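Feb 2, 2018

Over the kettle and a very generous plate of toast, the owner of Karppinen told me how she came to be selling dried pears from a back street in Clulldale. "I never meant to have a shop," she laughed. "I had 7 trees and far too many pears, and my mother had always dried hers, so I dried mine!"
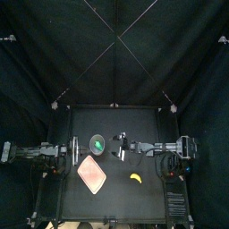
The square black table and its cloth walls

These days the fruit comes from four growers, all in the hills past Trirkach, and none of them sprays. She visits each one before picking starts and (she admits) usually stays to lunch. "You learn more from walking the rows with someone than from any form they fill in, though I do make them fill in the form as well."
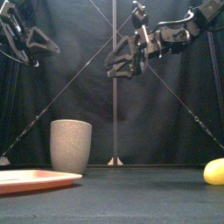 Her sister, pouring the tea, remembered the first year as much harder than that, with 20 sacks gone soft in the shed and no money to buy more. "Well, yes," said the owner, "we shut the door too early and the damp got in. I cried all afternoon."

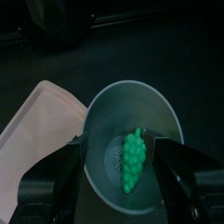 Selling through the winter

January is the busy month, when people want something sweet that isn't cake. They packed 2000 bags this time, mostly for the Curnura market, and she would still rather you soaked the pears overnight in cold tea.

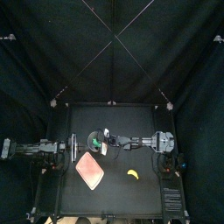
One customer has written to ask if the plums will ever come back, as the porridge isn't the same without them. "Tell them next autumn," she said, "if the wasps leave us any."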